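Stornel (software)

Stornel is a grasp-planning and control package for robots that handle cloth, developed at Rekwood by Mitra Rezaei and Urho Väisänen.
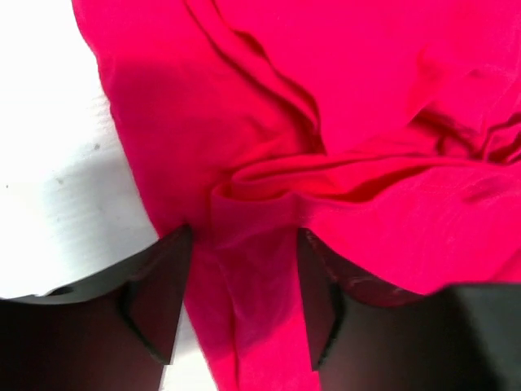 Method

The planner takes its input from a small camera near the gripper. It looks for folds and raised edges in the fabric, scores each as a place to pinch, and sends the best one to the controller. Bunched cloth of a single color is the hard case, as a shaded crease and a real edge can look much the same – the software keeps 4 candidates and drops those with weak scores.

Claims and criticism

Rekwood reported 559 trials, 302 of them counted as successful. Christos Chatzigeorgiou has questioned the count, noting that any lift was scored as a success, even when 2 layers came up together. The developers call the planner "general," but the published trials used one gripper and one table. No outside group has repeated them. A revised scoring tool was promised for August and has not been released.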